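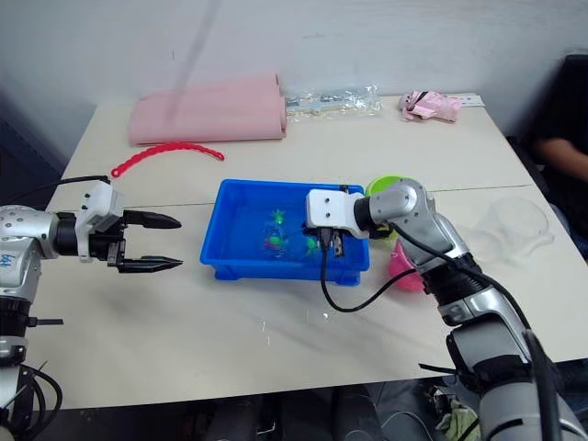

Activities > Indoor play > Water play

Water play on the table: how to set it up and clean it up

Last updated 4 Apr 2021

We live in a small unit on Bincombe Road and have no yard, so our water play happens inside. I tried the bath and the kitchen floor first. Now I use the table, and I think it is the best place for children who can stand steady.

What you need

— a shallow plastic tub with a flat rim. Mine is blue.
— two or three small toys that fit in a child's hand
— a couple of plastic cups in different colours
— clear plastic bowls for pouring
— a cloth, rolled up and kept on the table
— an old towel for the floor

Setting up

1. If you push two tables together, as I do, put the tub near the middle and check that it sits flat. Water that gets into the join is annoying to dry.

2. Move the soft toys away before you bring the water. A wet plush animal needs two days to dry on our balcony, and it is missed at bedtime.

3. Fill the tub with lukewarm water to 6 cm, no more. I carry the water in a jug, then pour. When I carried the full tub from the sink, half of it went on my socks.

4. Put in the toys. I like a star and a few other simple shapes in green, pink or purple, so you can say the colours while you play.

Games to try

Fishing: ask for one toy by its colour and let the child take it out and put it in a cup. Younger ones use the whole hand, older ones can try with only two fingers.

Pouring: fill a cup, empty it in a bowl, then back in the tub.

Chain: a plastic link chain can go in the water too. Pull it out slowly and listen to the drops.

Ten minutes is enough for the first time. Never leave a child alone with the water, even when it is shallow — if the doorbell rings, take the child with you.

Cleaning up

Wipe small drops during the game, before they run to the edge. Afterwards empty the tub, rinse the toys and squeeze out any that have a hole. Let everything dry on a rack overnight before it goes back in a bag or box. In June, when our flat is cold, I leave them one more night.

53 shares · 10 comments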